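Household handling project passes 1,000 recorded sessions

The Brendel Institute has confirmed that its household handling project has now passed 1,000 recorded sessions, several weeks ahead of the schedule agreed with its partners. The total stood at 1,367 when the October returns were closed. The recordings will be used to train a learning system that is intended to pick up, sort and put away small items in ordinary homes.

The project is run from the institute's offices in Plosulholm, together with the engineering firm Hämäläinen, which supplies the hand-held grippers and maintains them. It began with 30 households and has since grown to 330. Participants carry out short tasks in their own rooms with a gripper in each hand, and a camera fixed to the tool records what the jaws do. No robot is present during a session. The movements are made by people, and the system learns from the record of them.

Early sessions dealt mostly with kitchen goods and folded cloth. The present round, known within the project as Cerka, is given over to small and delicate articles: jewellery, hair clips, beads, buttons and keys. Participants are asked to set out a number of such pieces in a shallow tray or box and then to move them one at a time, in whatever order they think sensible. They are free to use their own belongings, and most have chosen to do so.

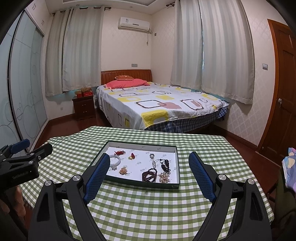
According to the institute, articles of this kind have proved the most demanding so far. A string of beads changes shape as soon as it is lifted, and a bangle may roll or tip when it is touched at the wrong point. Pieces that lie close together are easily caught up with one another. The written guidance for the Cerka round therefore asks participants to work slowly, to keep the jaws level where they can, and to carry on with the task if a piece is dropped. Recordings that include a dropped piece are kept and marked as such. The project team regards them as useful, as they show how a person recovers from a small mistake.

Each recording is checked twice before it is accepted. The first check is automatic and looks for gaps in the camera record or in the readings from the gripper. The second is made by a member of staff, who confirms that the task was finished and writes a one-line note of what was moved and where. Sessions that fail either check are returned to the participant with a short explanation, and may be repeated once without a fresh booking.

The institute has also revised its advice on where sessions may be held. Under the first version of the rules, participants were asked to clear a room as far as possible and to work against a plain background. That requirement has been withdrawn. Bedrooms, kitchens and sitting rooms may now be used as they stand, with furniture, curtains and bedding left in their usual places, provided that the working surface is steady and the light is good. A patterned tablecloth is acceptable. The change was made after trials in Plosulholm in which a system trained only on tidy rooms performed poorly when it was tried in a lived-in one.

Participants remain responsible for removing letters, family photographs and other private papers from view before they begin. Any recording may be withdrawn on request, and the household need not give a reason. The institute has stated that withdrawn material is deleted from the working set and from all copies held by Hämäläinen.

A revised pair of gripper pads will be issued to all households in the next delivery. The new pads are softer at the tip and are meant to give a better hold on thin chains and cords — a point raised repeatedly in written comments from participants. Existing pads should be kept until the replacements have been fitted and tested, and then sent back in the packaging provided.

The Cerka round will stay open until the end of the winter. Households already taking part do not need to register again, although those that have moved home should tell the project office before booking a further session. New applications are being accepted from the Plosulholm district only, and forms may be collected from the front desk of the institute between 9 am and 4 pm.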